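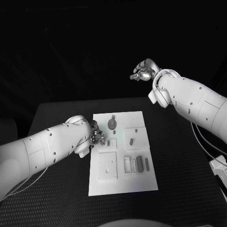 Section 5: Your First Build on the Nesum Board

Now the fun part – putting pieces together! Set aside 15 minutes for a first try, and don't worry if you need longer.

1. Lay the board flat on a table with its long side pointing away from you.

2. Set out the loose parts where you can reach them, and keep the pegs and pins together (they love to roll).

3. Start with a peg. Hold it upright over its hole and lower it straight down until it stops.

4. Try the round gear next. Line up the center with its post, let it drop, and give it a gentle turn. So satisfying when it spins freely!

5. Move on to the plates and blocks in any order you like.

Note: If a part feels tight, lift it out and start again – a slight tilt is the usual culprit.

Caution: Never tap parts in with a hammer. Small parts are a choking hazard, so store them away from young children.

When every piece is in place, go on to Section 6.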